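Reading the Lovden sign ordinance
5/16/20

I spent the week with the draft sign ordinance for Lovden. It is 53 pages with the appendix, and the part most people have argued over, the limit on printed political posters on public poles, takes up less than one of them. The rest covers definitions, fees, appeals and a long table of street widths.

The stated goal is less clutter. The draft allows a poster on a public pole only if it carries a permit sticker, and a sticker is good for 11 days. A single sender may hold 100 stickers at a time. "Sender" is defined in section 2 as a person, group or firm that pays for the printing. That definition is weak. Two neighbors who split a print bill are one sender under the first sentence and two under the second.

My concern is with section 6. It lets the town clerk refuse a sticker when a poster is "likely to cause offense on a main road." No test is given for offense, and main roads are defined only by the width table, which leaves out Trirby entirely. A rule about size, place and time can be applied by anyone with a tape measure. A rule about offense requires the clerk to read the poster and form an opinion of it. 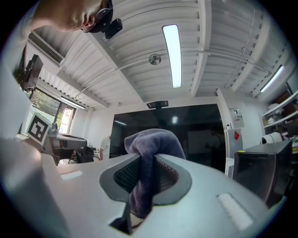
Does section 6 apply to a poster in my own front window?
Private windows fall outside the draft, as section 1 limits it to poles, fences and walls owned by the town. A poster taped to the outside of a town fence that borders your yard is covered.

The appeal process is in section 9. A refused sender has five working days to write to the clerk, who is the same person who issued the refusal. After that the matter goes to the council, which meets once a month. Given the length of a permit, an appeal about a poster for an event will usually be decided after the event. I would change two things: send the first appeal to someone other than the clerk, and let the poster stay up while it is pending.

Valeriano Bravo wrote to me in defense of the draft. His point is that the old ordinance, passed in December, had no appeal at all, and that a slow one is better. I agree with the comparison – it doesn't settle whether the new text should pass as written.
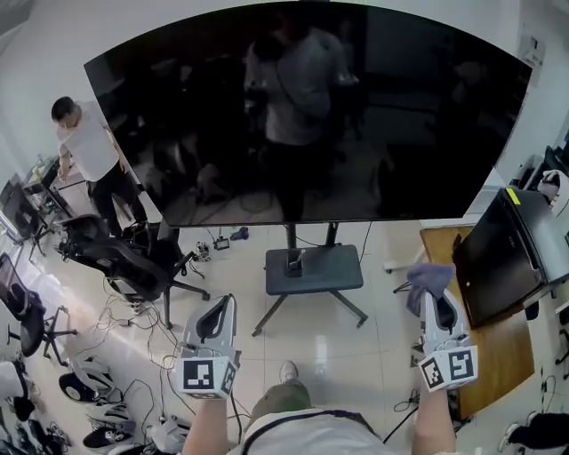
What Lindico did

Lindico, the next town up the river, dealt with the same complaint two years ago. Its rule has no content test. It sets a maximum size, requires a removal date printed in the corner, and charges the sender for any poster still up after that date. The town's own report lists 1,567 posters removed in the first year – most of them expired notices for sales and concerts, with political material a small share. No one was refused in advance, as there is no step at which anyone could be.

The cost is that Lindico pays a crew to walk the streets. Lovden would have to do the same, and the draft budget has no line for it. I have asked the clerk's office for the current cleanup figures and will post them when they arrive.

Written comments on the draft go to the clerk. Give the section number with each comment.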